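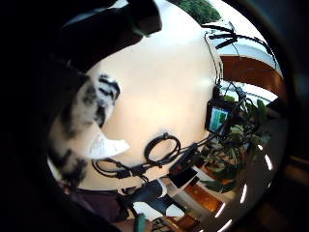
Hi Theda, quick one on the Zorau reading room grant, up to Jan 30, 2021. We've spent the first chunk on shelving and I'm so happy with it! Silvia got 207 books cataloged before her back gave out (she's fine, she's resting).
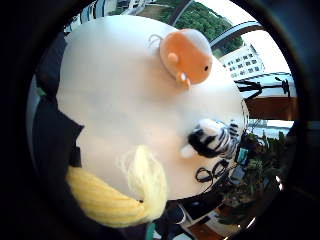

The heating is my one worry. Shetty quoted us twice and the second price was higher, so I've asked Sreekumar to find 3 more.

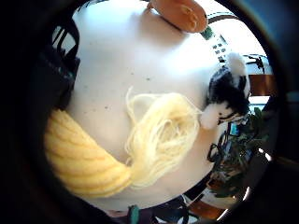
Evening hours are still stuck at 2 a week. I'd love 5, if you can release the November money early. Parvathi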